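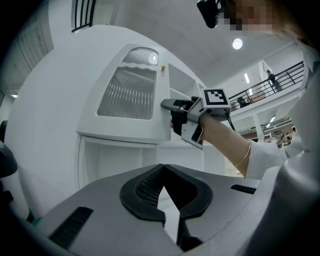 Étape 1 - Avant d'approcher du meuble

Je commence toujours par vérifier les marqueurs noir et blanc : bien fixés, propres, face dégagée. Ensuite je regarde où passent les câbles, et j'attache mes manches si elles flottent (les miennes flottent tout le temps, je sais !). Notre fiche interne chez Trutunitz demande 2 contrôles, un par pince, et je les fais à voix haute.

Étape 2 - Ouvrir les mors et se placer

On se met face à la porte vitrée, pinces devant soi, et on garde la position 4 secondes avant le premier geste. Pas de marqueur masqué par l'autre main, c'est la règle que j'oubliais le plus à mes débuts !

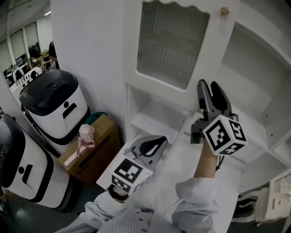 Étape 3 - Travailler sur la porte et les étagères

On touche le bord du panneau, jamais le verre. Le geste reste lent, 60 secondes maximum par prise, puis on relâche tout. Si un doigt de la pince accroche - on s'arrête, on ne force pas, et on note l'incident dans Prolard avant de reprendre.
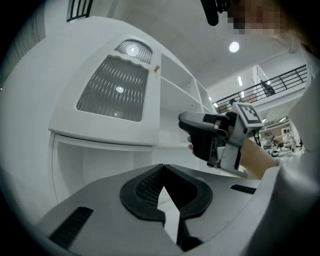 Pour la sangle, je la serre juste assez pour que l'outil ne tourne pas sur la main. Et entre deux séries, je pose les pinces et je me dégourdis les doigts.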